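3.2 Handling of small garments before sorting
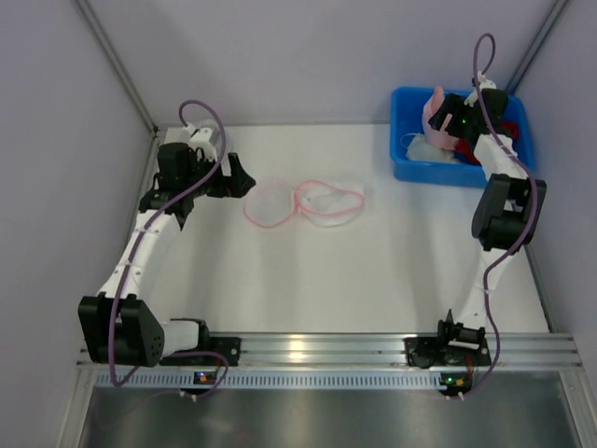
The second group of items in the Tinarside set consists of small garments that do not fold along a single straight line. Earlier work on household laundry has mostly treated towels, T-shirts and trousers, for which a fold can be specified by one or two axes. Underwear, swimwear and similar items have straps, elastic edges and shaped panels, and two people asked to fold the same piece will often produce different results. We therefore did not score folding for this group. The outcome of interest was whether an item ended up in the correct container and whether it could later be taken out without catching on its neighbors.

Figure 4. Sorting area with a sheer garment laid flat on the white tabletop and a blue plastic bin at the upper right. The bin holds a pink fabric item, a red object and a translucent white plastic bag.

Items were drawn from a pool of 370 pieces assembled by Ramanauskas and Tanguy. Each piece was assigned to one of four classes according to its most easily snagged feature: strap, hook, open mesh or none. Where a piece had more than one such feature, the class was decided in the order given. Ashworth checked the assignments separately, and disagreements were settled by handling the piece again. Labels on the garments were ignored, as many had been removed by their owners.

Mixed containers were included on purpose. In the homes visited for the Sowerby survey (Section 2), the bin used for small clothing also held bags, packaging and other objects, and a protocol restricted to clean single-class bins would not have reflected this. Containers with plastic bags were logged separately. Thin film clings to synthetic fabric and tends to come out with it, which affects the retrieval score defined in Section 3.4.

A trial began with the item on the table and ended when it was released inside the container. A strap left hanging over the rim by more than 100 mm was recorded as a partial placement. Partial placements were kept in the analysis with half weight, following Yeoman's scheme for the Plevari trials. The full schedule comprised 1000 trials, of which 200 were repeats used to estimate agreement between scorers.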